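Stiro Board > Pay, Leave and Benefits > Travel and Commuting

Commuter allowance while on extended leave: has anyone had it clawed back?

Started by ekyriakidis

ekyriakidis
Hi all, longtime reader, second post ever I think. I was out for five weeks in the spring (surgery, all fine now) and my July pay stub has a line that says ALLOW ADJ COMMUTE with a minus sign and 573 next to it. No letter, no email, nothing. I called payroll and the person told me the commuter allowance stops for any full calendar month you're not at your duty station. OK, sure, but I wasn't out for a full calendar month! I left in the middle of one and came back before the end of the next one. So which month was the full one?

I'm with a state agency, regular desk job, grade 10, and I drive in from Halim. Has anybody fought one of these and won?

katsaros_d
Welcome to the club. They did it to half my section two years ago. The rule really does say full calendar month, so on what you've told us I'd say they owe you every penny of it back. Ask for the leave record they used. I'd bet money somebody keyed your return date wrong.

tmtshali
Not so fast. There was a revised memo. The old wording was "a full calendar month" and the new wording is "a continuous period of 30 days or more, whether or not it coincides with a calendar month." If she was out five weeks straight she's over 30 days, and payroll is right even if the person on the phone quoted the old rule.

katsaros_d
The revised memo only covers training and temporary assignment. Medical leave is in a different paragraph and nobody touched that one. I have it printed out next to my desk.

tmtshali
Then your printout is missing the last page, Dionysis. There's an annex. Medical is in the annex.

katsaros_d
I'll check Monday, but I'm telling you there was no annex when they sent it to us.

ekyriakidis
Oh boy. So it depends on which version my agency adopted? Is that even allowed? I figured an allowance was an allowance and everybody got the same rules.

chrysoula_sf
Former payroll clerk here (eleven years, out now and sleeping great). Yes, it can differ, at least for a while. The central office puts out the memo and then each agency has to issue its own order taking it up, and until that order is signed your payroll shop is supposed to keep using the old rule. Some of them jump the gun and load the new rule into the system early. I saw it happen with the meal rate and with the uniform money, and we had to undo months of it by hand.

So here's what I would do in your shoes, in this order.

Step 1. Get the adjustment detail
Your stub only shows the total. There's a second report behind it, at our place it was called the allowance ledger, and it lists each period with a start date, an end date and a reason code. You're entitled to see your own. Ask in writing, and ask for the reason code by name or they'll send you another copy of the stub.

Step 2. Find your agency's order
You want the one your own agency signed, with its effective date. If it took effect after your leave started, I'd argue the old wording covers you for the whole absence. Your HR front desk should have it in a binder or on the intranet. If they say they can't find it, get that in an email too, it helps.

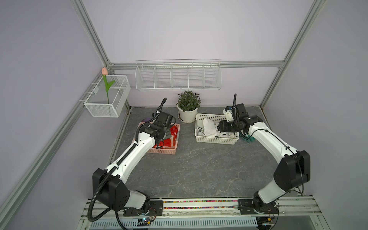 Step 3. File the dispute
Use the pay dispute form and keep the cover note short. Dates out, date back, amount taken, the paragraph you're relying on, and what you want (money restored, corrected stub). Don't tell the story of the surgery. I read hundreds of those and felt for every single person, but the reviewer can only work from the dates.

Step 4. Ask them to hold further deductions
People skip this one! If the adjustment is split over several pay periods, they'll keep taking it while your dispute sits in the pile. Put one sentence in asking for a hold until there's a decision.

ekyriakidis
This is amazing, thank you. I didn't know there was a ledger. Sending the email tonight.

stelios_t
I'm going to be the grump. The allowance is for getting to work. If you aren't getting to work for five weeks you don't have the cost. I was out a while with my back and they stopped mine and I thought fair enough.

katsaros_d
She pays for a parking permit by the quarter, Stelios. They don't refund that because you had an operation.

stelios_t
Did she say that? I don't see it.

ekyriakidis
I didn't, but he's right, I do! The lot behind the Indska building, paid quarterly, no refunds. I get your point though. I'm not saying I should get it no matter what, I just want them to use the rule that was in force and tell me before they take it.

stelios_t
The telling you part I agree with 100 percent. No notice is lousy.

tmtshali
Same. For the record, mine was a lot worse. They went back over two separate training stints and hit me for 1,353 in one go. I disputed it and got the first stint back, lost on the second. The second one was after our order was signed, so Chrysoula's point about the effective date is exactly how it got decided. Took them forever, too.

chrysoula_sf
Sounds right. Did they pay it back as allowance or as regular pay?

tmtshali
Regular pay, and taxed it. Had to go round again to get that fixed.

chrysoula_sf
Ugh, classic. Evdokia, add a line to your note asking that any refund be coded as allowance. Whether that matters depends on how yours is treated for tax, but it's one line.

katsaros_d
OK, went and looked. There's an annex. It was on the back of the last sheet, my copy was double sided and I had it pinned up. It does say medical. I still think the calendar month wording holds if her agency hadn't signed yet.

tmtshali
I'll take it.

ekyriakidis
Update! HR sent me the order. It was signed after I was already back at my desk. The ledger shows the reason code for the 30-day rule, so they used the new one on an absence that was completely over. Form goes in first thing tomorrow with the hold request and the coding line.

chrysoula_sf
Good. Keep a copy of that ledger somewhere that isn't your work computer.

stelios_t
Well, now I want to see my own ledger. Who do I write to if I'm in the Purno office, is it the same payroll shop?

chrysoula_sf
Different shop, same form. Start with your HR front desk and they'll route it.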